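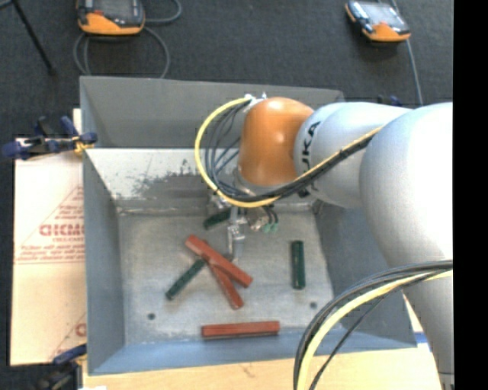 4. Moving a project to a new machine

Pumdale has an Export button, and the release notes say it carries "everything." It doesn't. Export carries the scene files, the node graph and your key bindings. Plugins, the texture cache and anything you linked from outside the project folder stay behind. Follow the steps below even if you have done this before on version 2, when the button did even less.

Before you start

You need version 3 on both machines. The updater will claim you have the latest build when you may not, so open Help, then Build Info, and read the number yourself.

4.1 Clean up the source project

1. Open the project and choose File, then Check Links.
2. Wait for the list. On a project with more than 1,000 assets the window goes gray and looks frozen. Leave it alone.
3. Fix every line marked Missing or External. To bring an external file in, right-click it and pick Copy Into Project.
4. Run Check Links again. The first pass tends to skip files that sit inside linked scenes, whatever the status bar tells you.
5. Save and close the project.

Caution: Do not use Fix All. It matches files by name only, and if you have two textures called wall.png it will pick one and say nothing.

4.2 Export

1. From the start screen, select the project and click Export.
2. Set Compression to Off. The Fast setting saves very little space on image-heavy projects and makes a damaged archive harder to rescue.
3. Uncheck Include Preview Renders unless someone has asked for them.
4. Pick a local drive. Network drives are listed as supported. Nghĩa Vương tested this for the May build and got 3 bad archives, all reported as successful.
5. Click Start and note the file size when it ends.

Note: The progress bar stops at 65 percent while the node graph is written. The time estimate shown during this stage means nothing.

4.3 Import

1. Copy the archive to the new machine and compare its size with the one you wrote down.
2. Install your plugins first. If you use the Tradetti exporter, install that one last, or it will overwrite the shared shader folder.
3. In Pumdale, click Import and choose the archive.
4. When asked about Smart Merge, answer No. It is meant for teams sharing one scene, and even there Valentin Holzer's advice is to merge by hand.
5. Open the project and run Check Links one more time.

Caution: Keep the old project until you have opened every scene on the new machine and rendered at least one image from each. Undo history is not exported, and the log holds only the last 50 entries.

If the import fails with "Unknown archive," see section 9.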